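Notebook, audio transfer room
April, afternoon session

The second reel of the Plaler single was transferred at 70 percent level, following the settings agreed with Lovosholm. The vocal track is clean throughout. The chorus carries a low hum on the left channel – present on the tape itself, as a repeat pass on the other deck gave the same result.

The Kikier remix was compared with the album version. The two differ in the bridge, where the remix drops the strings and brings the drums forward. Both versions are to be kept under separate entries. The catalog now stands at 1,275 tracks.

Žukauskas has asked for the award show edit before the end of the month. The fade should be left as recorded.
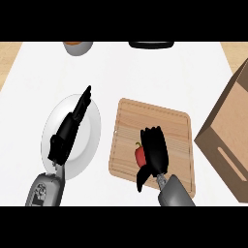 Which version goes to the label first?
The album version goes first, and the remix follows once the hum has been treated.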